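Kunetti House Community Boards > Young Adult Program > General

Topic: Winter giving night moved, and what happened to the game nights?

barasa_dad
December 5, 2022
The newsletter says the winter giving night for the young adult group is now in the Merkau building and not at Kunetti House. My daughter is 19 and finished treatment in September. She has been to two game nights and liked both. Now I see the January game nights are not on the calendar at all. Did I miss an announcement? She isn't going to ask, so I'm asking.

tillie_knits
You didn't miss it, it was one line at the bottom of the newsletter. January game nights are on hold while the back lounge gets new floors. The crafts group is on hold too. The parent coffee hour is still on, upstairs.

Merkau is easier to park at, for what it's worth. The lot behind Kunetti House is full by six.

northside_rn
Merkau also has the elevator. Last year we had two people in wheelchairs waiting for the side door to be unlocked. I was for moving it.

oldgoat50
I was against moving it and I still am. Half the point of the giving night is that donors see the house. They see the kitchen, the couches, the wall with the handprints. You can't do that in a rented hall. We raised $3,247 at the house last winter with no band and no auction.

northside_rn
And $3,258 at the spring picnic, which was in a park. People give because of the kids.

oldgoat50
Eleven dollars more, and the picnic had three times the people. Not the same thing.

umetti_volunteer
I help with the computer corner so I can answer part of the game night question. The plan is to run a small one in the Umetti room starting in January, sign-up only, 12 spots. It will be on the calendar when the room is confirmed. Board games, cards, and the two desktops for whoever wants to play online with people who are stuck in the hospital. That last part matters a lot to a few of our members, so I didn't want it to drop for a whole month.

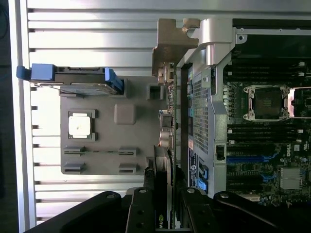 Sign-up will be by the same form as the cooking class. If your daughter is already on the young adult list she will get the link by email. If she isn't, the front desk can add her. She can bring one friend or a sibling. Food is pizza unless somebody has counts low enough that we need to do wrapped stuff only, so please fill in that box on the form.

barasa_dad
Thank you, that is what I needed. She's on the list. Is there an upper age? She turns 20 soon and somebody told her it stops there.

umetti_volunteer
No, young adult goes through 30. The teen group is the one that stops at 19.

tillie_knits
The website still says 25 on one page and 30 on another. I reported it over the summer.

oldgoat50
The website also has the old phone extension. It's 2081 now. If you call the other one it rings in an empty office - I know because I left three messages there.

northside_rn
Back to the giving night. Does anyone know if the teens are still speaking? Mine was asked, then heard nothing.

oldgoat50
At the house they always spoke from the stairs. I don't know what they do at Merkau. A podium, I suppose.

northside_rn
A podium is fine. Mine would rather have something to stand behind.

umetti_volunteer
Two speakers are confirmed and they want one more. Send me a message and I'll pass the name on. Also, we can still use donated board games for January, complete sets please, no jigsaw puzzles, we have a closet full. Drop them at the Kunetti House desk.
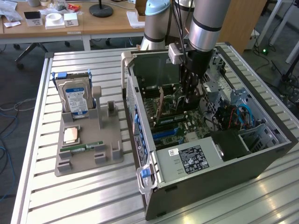
Open desktop computer, with a Western Digital drive standing in the gray tray

tillie_knits
I have two card games and a nearly new Scrabble. Can I bring them to the giving night?

umetti_volunteer
Yes, give them to whoever is on the coat table and I'll carry them back over.

oldgoat50
I'll be at the coat table. I still think it should be at the house.

barasa_dad
We'll both be there. She says she'll take one of the 12 spots if the form opens before they fill up.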